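robotics club catchup, sim edition

Ok so I said I'd post every couple weeks and then it was August and now it isn't. Sorry. Quick one before bed, it's 11:40 pm and I have lab in the morning.

For those who don't know, our club does the Drellavance every year, the student sorting contest. First round is all simulation. You get a room, an arm, a pile of stuff on the floor, and your code has to pick the stuff up and put it where the task card says. Teams that make it through get time on the real arm. We didn't make it through last year. We were not close.

This year the team is me, Tetteh Addo (planning, also the only one who reads the rules), Adjoa Gyamfi (grasping), and Ruairí Hanrahan, who joined for the free pizza and now basically owns our scoring script. Paraskevi Bakalis is our advisor. She comes by, looks at the screen for a while, asks one question and ruins the evening. In a good way mostly.

The task card for the practice round is jars. Color lids, grouped tight, floor level, pick by color. Sounds like nothing. We figured a weekend.
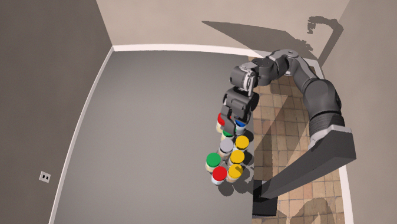
The weekend became most of a month. First thing that went wrong was the spacing. Adjoa's grasp code was written for stuff standing on its own with plenty of air around it, so it would come straight down with the fingers wide open and shove the neighbors over before it ever got hold of the one it wanted. Jar falls, rolls, hits the next jar. You lose points for every one you knock down. One run we ended up with a negative score, which Tetteh didn't think was possible and had to go check. It's possible.

Fix for that (her fix, I just watched) was opening the fingers only as wide as it needs, and trying a bunch of wrist angles before going down. She samples 100 angles per jar and throws out any where a finger would land on a neighbor. Slow, but it works way more than it used to. Then she sorts the jars so the ones on the outside go first. Kind of obvious once you say it, peel the group from the edges. We'd been going in the order of the task card like the card was the law.

Second thing was shadows. I was doing the color part, so this one is on me. My lid detector was just thresholds, hue in this range means yellow, etc. Fine with flat lighting. But the arm throws a big shadow and when it leans over to grab something the shadow can land right on the lids. A yellow lid in shade gets muddy and my code called it brown, and there is no brown on the card, so it just... skipped it. Sat there. Ruairí thought the program had crashed.

So I dumped the thresholds and trained a tiny classifier instead. Rendered 3,000 little lid crops from the sim with the light moved around, let it go overnight on the lab machine. Much better now. Still mixes up white and gray sometimes and I'm begining to think that's just life.

We also look before the arm swings over now, save the positions, and only look again if something got bumped. That was Prof. Bakalis's question btw. "Why are you looking while you're in your own light?" Thanks. Great. Rewrote it that night.

Third thing, the arm itself. We switched planners halfway through, from Jelleck to the one Tetteh likes, and the new one loves to take the scenic route. It'd fold up over the top, swing around behind, come back down, all to move over one jar. Looks amazing, eats the clock. He added a cost for total joint travel and it calmed down a lot.

Where we are right now: best run is all jars picked, 2 knocked over, finished with 26 seconds left on the clock. Which would of put us through last year. Median run is worse, I'm not going to post the median run. 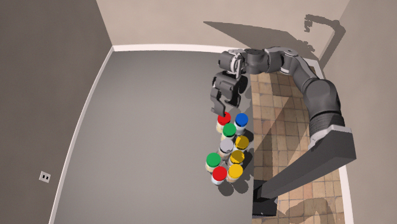
Practice round in the sim, arm over the jars.

Stuff still on the list. Recovery when a jar tips, right now we pretend it didn't happen. Regrasping. Some way to tell that a pick failed before we drive all the way to the drop spot holding nothing, which we do, a lot, with total confidence. Adjoa wants to use the finger gap for that, if the fingers close further than a jar is wide then you've got air. Should be like ten lines. I've said that before.

Also Afia Wumbei from the Ansah team messaged asking if we want to do a scrimmage before the real round, same seeds, compare scores. They're good. They placed last year. Tetteh said yes before I finished reading it out loud so I guess we're doing that.

If anybody at school is reading this and can write decent C++, we meet after 6 in the basement lab, bring a laptop. There's pizza if you get there before Ruairí.

Ok bed. Will post the scrimmage scores even if they're bad.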